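Why I Leave the Big Table Bare

In our house we had for many years the same quarrel about the table. It is a white table, quite wide, the kind where six people can sit without touching elbows, and we bought it from Psarras, the furniture seller near the bus station in Deltemville. I wanted the top to be kept bare. The rest of my family wanted to use it, and by this word they meant that things should be allowed to live there. The mail, the keys, a bowl with fruit, two chargers, a sewing box, the newspaper of the week before. I lost this quarrel for a long time and then I won it, and I would like to explain why I think I was right.

In the country where I grew up, the table was covered. There was a cloth, and over the cloth a sheet of clear plastic, and over the plastic a small round lace thing with a vase standing on it. When we ate, my mother carried away the vase and the lace, and after the meal she put them back. Nobody asked for what reason. A table with nothing on it looked like a poor table, or like a table in a house where someone has died. So when I first came to Deltemville and saw the bare tables in the homes of my colleagues, I felt a little sorry for them. I thought they did not finish decorating.

I changed my opinion slowly, and it was because of work. For 9 years I worked in the back office of a company that repaired sewing patterns and old garments for theaters. In the cutting room there was a rule older than all of us: when you leave the table, you leave it naked. Scissors went on the wall, pins in the drawer, chalk in the tin. If the telephone called you away for three minutes, the cloth could stay, but at the end of the day everything went. I found this rule childish. Then one Wednesday I came in early, when the room was still quiet, and I had to lay out a long coat. I unrolled the wool from one side to the other and it was lying flat in one movement. I did not have to push anything away. I remember I stood there pleased, like a person who has been given a present.

At home the same coat would have cost me half an hour before I touched it. First I would move the mail, but the mail contains a bill, so I would open the bill. Then the bowl goes to the kitchen, and in the kitchen there is a cup to wash. You know how this continues. The work I wanted to do was behind all this other work, and many evenings I never arrived to it.

People say to me that a bare table is cold. My sister says it, my neighbors say it, and a magazine I read at the dentist said it with a headline. The advice in that magazine was to put "a grouping" in the center, which means a tray, a candle and something from nature. I have nothing against candles. But I notice that the grouping attracts. On Monday it is a tray with a candle, by Friday it is a tray with a candle, a receipt, a battery which may be full or may be empty, and one glove. A flat surface with one object on it gives permission for the second object. A flat surface with no object gives no permission, and even my children, who respect few things, hesitated before they put down a bag on it.

There is also a question of money, and about this I feel more strongly. Nesedeck sells storage boxes for the tabletop, and I have owned three of them. They are nicely made. I bought the first one because the table was full, and after that the table was full and had a box on it. I think a large part of what is sold to us for tidying is furniture for things we should have carried to another room. A box on the table is a small closet in the wrong place. I gave mine to the school sale and I do not miss them.

I must be fair to the other side. Some people have only one table and no other room, and for them the advice to carry things away is an insult. When I rented my first place in the Pindstead building, my table was also my desk, my ironing board and, for one winter, the place where I kept potatoes. I could not have kept it bare and I would have been angry with anybody who recommended it. Also there are people who think with their hands and need to see all their papers at once. My husband is like this. He has now a smaller table near the window, and what happens on it is his affair. I do not look.

But for those who have the space, I ask you to try it for a month. Do not buy anything for it. Choose where the keys will sleep, choose where the mail will sleep, and wipe the top in the evening with a damp cloth. The first week is annoying. You will walk with a letter in your hand like a lost person. In the second week you will want to cut some fabric, or make dumplings, or help a child with a map, and the place will be there waiting.

White shows every crumb, this is true. My family mentions it often. I consider it one of the good qualities of the color, and I keep the cloth close by.

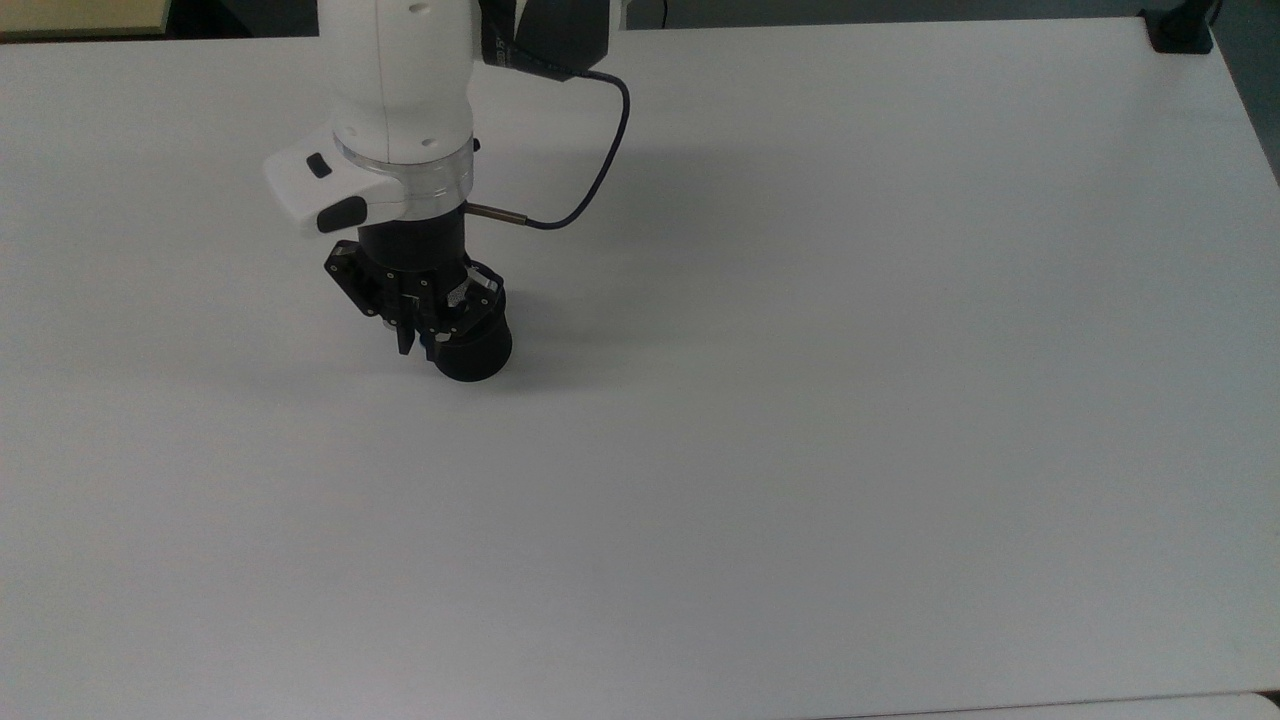 We did the month, more or less, and the mail problem is solved, I'll give you that. But I put the fruit bowl back after 3 days and I'm not sorry. The kids ate fruit when it was in front of them and stopped when it moved to the counter. Could there be a rule that food doesn't count? My mother's table always had oranges on it and we still managed to do homework there.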